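Bench notebook, April, sample bench by the window

Started at 7:40 with coffee and the leftover panels from the last round. Plan was to get the clear coat question settled: Bidix or Sumeck for a gray floor that people walk on all day. I've been putting this off because mixing small batches makes me grumpy (the big pails come with the hardener portioned out, the sample cans do not, and guess who gets to do the math). I keep going back to how gloss looks under overhead lights.

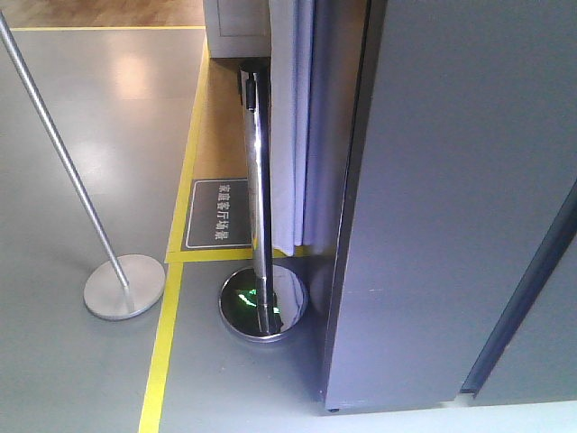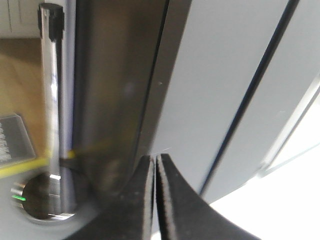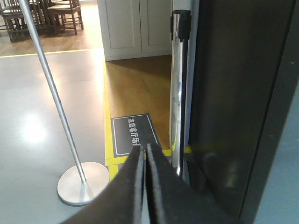
All three from the same hall. Glossy gray floor and yellow lines in the first one, black floor sign in the third.

OK, panels. I cut eight from the cement board and primed them last night, then knocked the primer back with 400 grit this morning. Two of them had fuzz stuck in the primer, which I'm pretty sure came off my sweater, so those went in the scrap bin and I'm down to six. Three per product. Not a huge test but it's what the bench holds anyway.

Mixed 835 grams of the Bidix, way more than three panels need, but the scale gets jumpy with small amounts and I'd rather toss some than get the ratio wrong. It went on like syrup! Really nice to brush, leveled out in a few minutes, hardly any smell. The Sumeck was thinner and ran to the low corner on panel 5 before I noticed the bench wasn't level. Shimmed it with a folded piece of card and tipped the panel back the other way, and it mostly came right. Panel 5 gets an asterisk. If it does well I'll believe it, if it does badly I won't blame the product.

Note for whoever uses the roller tray next: the liner with the blue tape on it is for waterborne only. Please. I spent twenty minutes last month picking gummy bits out of a test coat.

Second coats after lunch. Bidix was dry to the touch by 1:15, Sumeck still tacky at the edges, so I waited on that one and cleaned brushes, and then I cleaned the sink, and then I found the good putty knife behind the sink. Coated the Sumeck a little before 3.

Looked at everything under the desk lamp held low. The Bidix shows every brush mark if you get the angle mean enough, but standing up I can't see a thing. The Sumeck looks flatter and a bit more like plastic to me - could be the primer, could be my eyes by then.

Still to do: one week cure on the rack, then 4000 rubs each on the scrub machine with the white pad. The pads on the shelf are the old kind so I need to order from Farooqui, and ask them about the Pritmont anti-slip grit while I'm at it. I'd like a seventh panel with grit in the top coat. My guess is it'll kill the shine by about half, and I have no idea if it stays put under a mop.

Rack is the tall one by the back door, panels 1 through 6 left to right. Don't stack anything on them.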